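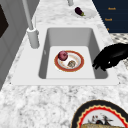
Red onion on a plate in the sink. Water notice below, please read.

WATER OFF FOR THE MAINS WORK - 2022-06-19

Quick one before the newsletter goes out. The Brelar Street main is getting replaced at last. Old pipe, 32 years of patches. Water goes off at 8 in the morning and should be back by mid afternoon. Should be. Last October they said noon and it was nearly dinner, so plan for the whole day.

Who's affected: everybody on Brelar, Aguiar Court, and the low end of Pilell Road up to the school fence. Upper Pilell is on the other line and stays on. Not sure which you are? Look at your bill, top right, zone B is off and zone C is fine. 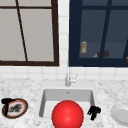 Fill what you need the night before. Drinking water first, then a bucket or two for the toilet. Tank water will be at the Rallari parking lot from 9, bring your own containers with lids please - we ran out of lids last time and people drove home with wet seats. 200 gallons to start, and a second load of 300 after lunch if the truck gets back.

Turn off the ice maker. Turn off the sprinkler timer too, everyone forgets the sprinkler timer.

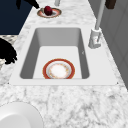
When it comes back on, expect air and some brown. Run the cold tap in the tub first, five minutes or so, lowest floor in the house. Don't start with the hot, it pulls the grit into your heater. Still brown after half an hour, call the water office and leave your adress on the message.

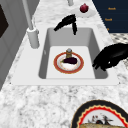 Pressure may be low for a day or two while they flush the hydrants. No laundry with whites until it runs clear. Dishes can wait as well, so if there's a plate sitting in the sink under the faucet leave it there until the line is flushed. Filters on the fridge, change them after, not before.

Cost question keeps coming up. No extra charge on this bill. About 650 feet of pipe this time, the rest of Aguiar Court gets done in the next round, no date yet. Will post when we here something.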